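Keep the scratched bin

Every January somebody at a shop like ours proposes replacing the metal bins. They look bad, the argument goes, and customers walk through. I worked in the parts room at Grevico for nine years and I think the bins should stay.

A scratched floor tells you a bin gets used. Ours at the Pradard building had streaks all over the bottom and worn patches up the walls, and small parts still slid to where you could reach them. The new plastic ones we tried held up for two months. Then the corners split, and we were back to the old ones with the plastic stacked by the door.

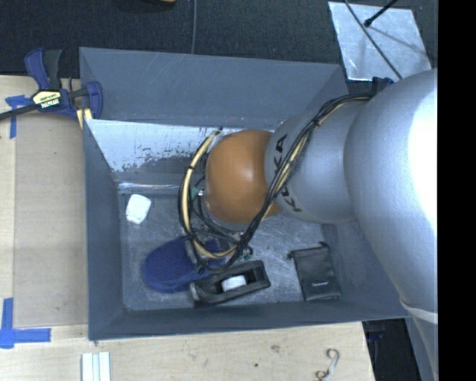 Sloped sides matter more than finish. With a straight wall, a small item ends up tight in the corner and you pick at it with a fingernail. A slope gives your fingers some room. I would take an ugly bin with a good slope over a clean one without it.

My other complaint is about filling. People see a big bin and dump in everything they have. A few items, spread out, are faster to sort than a heap, even if it means more trips. At the Aguiar site we stopped filling bins to the top and I never heard anyone ask to go back.

Spend the money on better shelves.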